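Visit to the Zistbridge Manipulation Laboratory: Report to the Equipment Planning Group

In April a delegation from the Jumavano Vocational Center traveled to Zistbridge to view the robot arm workstations operated there by Iriton. The visit formed part of preparations for the Center's next equipment plan, under which a training room for food service automation is to be fitted out. The delegation was received by Quang Thân, who manages the laboratory and its purchasing.

The morning session was given over to costs. Mr. Thân explained that the purchase price of an arm had proved a poor guide to the total outlay. In the laboratory's first year, its budget had covered the arms and their controllers but had made no allowance for spare finger pads, replacement cables, extra power outlets or the hours needed to set up each station. These items were paid for out of the travel allowance, and two planned conference visits were given up as a result. The laboratory now keeps a separate line for consumables and reviews it every quarter.

Furniture was discussed at greater length than the delegation had expected. Iriton chose height-adjustable desks over fixed steel benches, at a price difference of $300 per station. Mr. Thân considers the money well spent, as the same desks are used by seated operators and by standing visitors. He advised that the weight limit of any desk be checked against the arm and its mount before an order is placed. One earlier model from another supplier had been returned on these grounds, with a restocking fee of $700 for the batch.

The delegation then moved to the laboratory floor, where the task under way was the handling of a croissant and a plate. Tasks of this kind are of direct interest to the Center, whose bakery course would share the new room. Mr. Thân noted that baked goods are a demanding test for a gripper: the surface is uneven, the crust breaks under pressure, and no two pieces are quite alike.
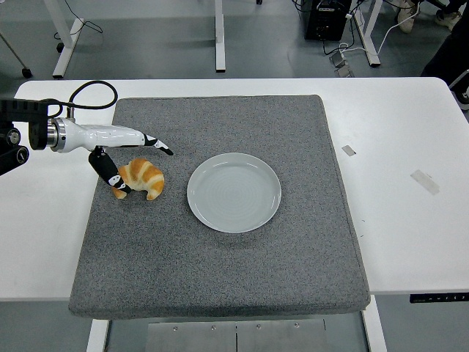
Croissant and plate task at one of the workstations. The lower finger of the gripper is in contact with the pastry.

Members asked about the gray pads laid on the desks. They are bought in bulk and replaced when they become stained, at a yearly cost of $900 for the whole laboratory. Cheaper pads had been tried and were found to shift during use. The delegation recommends that the Center budget for pads from the outset and that a supplier be named in the plan.

Cabling was raised by our facilities representative. The laboratory routes much of its power and data wiring across the floor, and Mr. Thân stated that he would ask for floor channels if he were starting again. The training room at Jumavano has not yet been surfaced. The cost of channels should therefore be obtained from the building contractor before the floor specification is approved.

Over lunch at the Hồ canteen, the discussion turned to service contracts. Iriton holds a contract covering parts and one annual inspection, but carries out routine adjustment with its own staff. Mr. Thân recommended that at least two instructors be trained before delivery, and that the training be written into the purchase agreement. He also suggested requesting a loan unit for a trial period. The Center's purchasing rules permit this, provided that insurance is arranged beforehand.

The delegation submits the following points for consideration:

The first order should be limited to 5 workstations, with the remainder deferred until a full term of teaching has been completed.

Quotations should list the arm, mount, gripper, desk, cabling and training as separate items.

A yearly allowance for consumables should be entered in the operating budget and kept apart from the capital request.

The bakery department should be asked to supply a list of the products it wishes to see handled, including size and weight.

Copies of the desk specification and the Iriton maintenance schedule are held in the planning office and may be consulted there on request.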